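The Personality Test They Made Me Take

My employer paid for everyone in my department to take a personality test in February. It had 93 questions, most of them of the "I would rather go to a party / stay home with a book" type, and at the end it gave you one of 16 types with a color and a little paragraph. Mine said I am independent, value honesty, and sometimes find it hard to relax. I read it out loud to my husband with the name of my type removed and he said, "That sounds like me."

So I started reading up on these things. The first book I picked up was Remo Stöckli's The Sorted Self, a little over 300 pages, about 100 of which could go. Stöckli used to give these tests for a living and now he doesn't, and he has the zeal you'd expect. Still, his main point is hard to shake: people come in a spread. Plot any group on a scale from shy to outgoing and most of them land in the middle, and then the test draws a line right through the middle and tells everyone which side they're on.
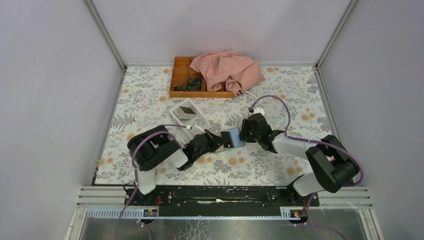 By Wendelin Trummer
Posted Aug 18, 2020

I took the test again last month to see what would happen. Two of my four letters flipped. The website has an answer for this, of course. It says that I may have been "answering as my work self" the first time. Fine, but then which result should my manager be using to decide who I sit on projects with? She still has the February one in a folder.

Where I part ways with Stöckli is the chapter on why people like their results. He thinks it's plain vanity. I'm not so sure – my sister cried when she read hers, and she is not a vain person. She said it was the first time anything had described her without complaining about her. I don't think the test knew a thing about her, but I'm not going to tell her that.

He also claims to have handed the same paragraph to around 1,000 people and had nearly all of them call it accurate. I'd like to see how he asked. There's no table and no footnote, and for a man this hard on other people's evidence that's a bit rich.

I've got his second book on hold at the library.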